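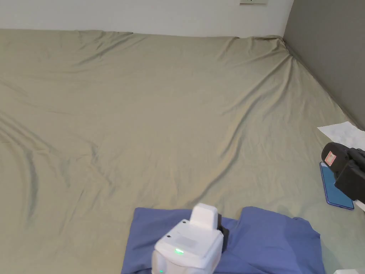
The blue one, waiting its turn on the big bed.

I've been meaning to write about folding for ages, and since September has gone all drizzly on us I've finally sat down with a pot of tea to do it. We moved into the Costerby flat with far too many clothes and one chest of drawers between us, so everything soft now gets folded on the bed, in the evening, with the radio going. I did try the kitchen table at first (crumbs!) and the ironing board, which is hopeless for anything wider than a tea towel.

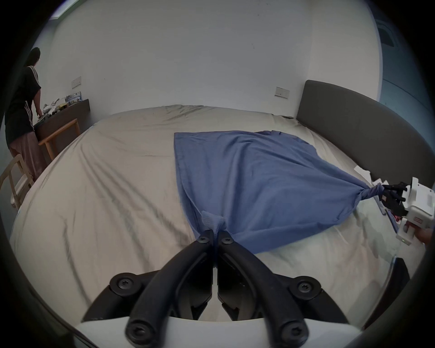 Corners first, and a gentle pull along the edge.

If you take one thing from all my rambling, let it be the corners. My gran used to snap hers like a sail, but I prefer a slow pull until the edge only sags a little, then lay it down and smooth from the middle. Creases you fold in on a Sunday sort of evening are still there when you're running for the bus.

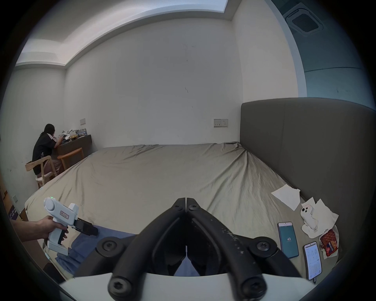
Phones and a tissue on the bed as well, as ever.

The sheet was a treat from Valdebenito, by the way, and has been through the wash about 12 times without going bobbly. I do wish I'd bought two.
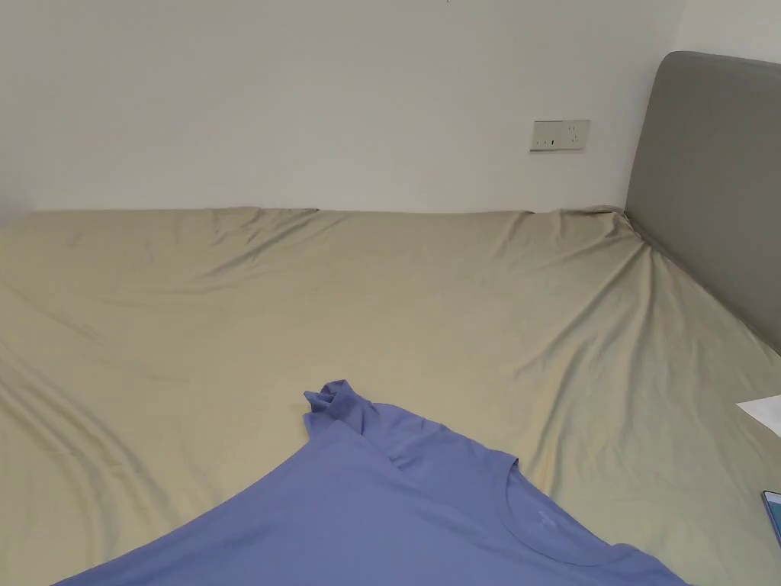
Making the bed comes last in our house, after the piles have gone off to the drawers. I start at the headboard end and work down, and it's always the corner by the grey headboard that beats me, with those wrinkles fanning out from it however hard I tug. I've decided to live with them. Next job is the airing cupboard, heaven help me.

Posted in: Home & Laundry, Small Flat Living

3 comments

mossandmarmalade: Corners first, yes! I've been starting in the middle for years and wondering why my piles lean.

Tilly_P: What colour did they call that sheet? Need something that hides dog hair.

greyheron: More on the airing cupboard please, mine is a disgrace.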